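Match Night at Home: Tips for a Smooth Stream and an Easy Cleanup

July 20, 2025
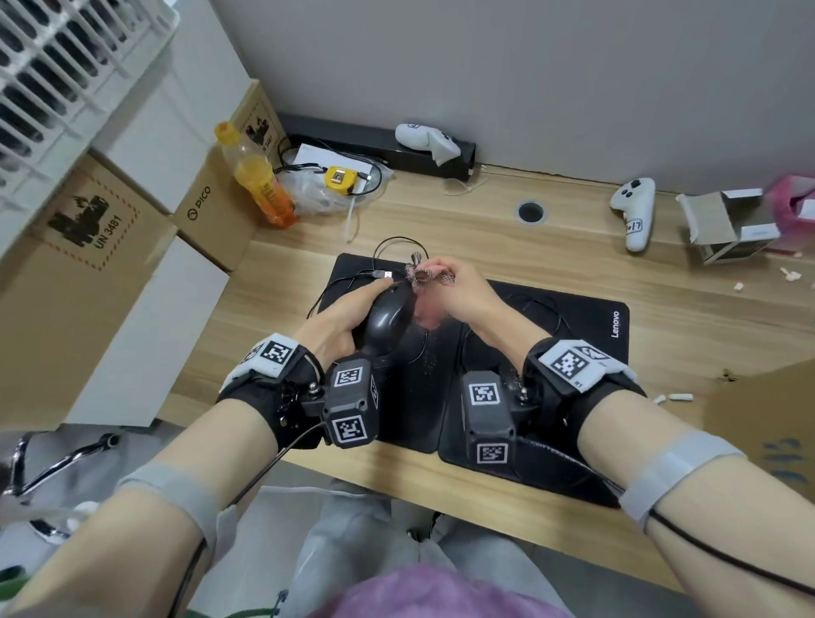 A small piece of checkered fabric and a black mouse at the desk.

Watching soccer on a computer is fine until the picture freezes during a corner kick. Most of the work can be done before the teams come out.

Restart the computer an hour before kickoff and let any updates finish. Close everything you don't need, cloud backup included. If the router is in another room, run a network cable along the baseboard - a 100-foot one reaches most places in a house.

Two-leg ties can go to extra time and penalties, so plan for nearly 3 hours. Plug the laptop in at the start and turn off the sleep setting.

Turn off score alerts on your phone. A stream runs behind the live game, and the alert will beat the goal to you every time.

For food, pick things that can sit out for a half. Pretzels, nuts and cut vegetables hold up well. Put wings and dips on a side table, away from the keyboard, and bring them out at halftime. Two bowls of chips at opposite ends of the couch save a lot of reaching.

Keep a damp cloth and a dry one within reach. For greasy fingerprints on a desk, use warm water with a drop of dish soap, then dry the spot right away.

Jerseys go in the wash inside out, in cold water, with no fabric softener. Hang them up to dry - the dryer cracks printed numbers. A mustard stain should be scraped, rinsed from the back and soaked in cold water with a little detergent before washing.

Scarves can be washed by hand and dried flat on a towel. Ours from February still has its fringe.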